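**Progress report to Jusotex: kitchen task demonstrations, second period**

Status: on schedule, with one item carried over

## Work done

The aim of this period was to move from single pick-and-place demonstrations to short kitchen tasks with more than one object on the table. Operators at the Grustero lab drove the arm by remote control for every session. Hand guiding, which we used in the first period, is now kept for checking reach and setting start poses.

We recorded 716 demonstrations. After review, 505 were accepted into the training set. The rest were set aside for one of these reasons:

- the operator paused long enough that the motion was no longer useful as an example
- the object slipped and was picked up a second time
- the camera view was blocked at the moment of the grasp
- the recording started late or stopped early

Slips were the most common. We kept these recordings in a separate folder, as they may be of use when we start on recovery from mistakes.

Operators work from a short written prompt, such as moving one food item to a plate or a bowl. They are free to choose the path. In the first period we asked everyone to follow the same path, and the trained policy did poorly when an object was moved a short distance from its usual place. Letting operators choose has made the data less tidy, and review takes longer.

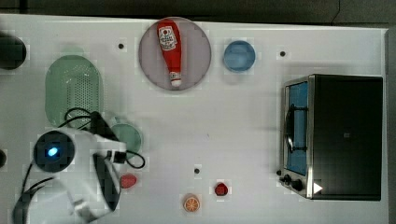
Layouts are changed between sessions. The larger items, such as the toaster oven, are moved less often than the dishes and toy food, and this shows in the results. The policy copes well with a strawberry in a new spot. It copes less well when a large item has been shifted. We plan to move the large items more often in the next period.

Round, smooth pieces remain hard for operators to grasp by remote control. The delay between the hand controller and the arm was part of the problem. An update to the Minami control software cut the delay, and operators reported less overshoot when closing the fingers. We have not yet measured the change in accepted recordings, and will do so once a full set has been collected with the new version.

## Training and testing

Two policies were trained, one on the first-period data alone and one on both periods together. Each was given 20 trials on a layout that was not used in training. The combined policy did better on picking and on placing into a bowl. Neither was reliable at opening the oven door, and we do not want to claim progress there.

## Carried over

The Clamport finger pads arrived in July, later than planned, so the comparison of pad types has moved to the next period. No extra money is needed for this.

## Next period

1. Complete the pad comparison.
2. Record door-opening demonstrations as a task of their own, starting with the door partly open.
3. Bring in operators with no earlier practice and compare their recordings with those of the current group.
4. Write up the review rules so that a second reviewer can apply them.

Spending is within the approved budget. The operator hours line is slightly under, and we ask to carry the balance forward to cover item 3.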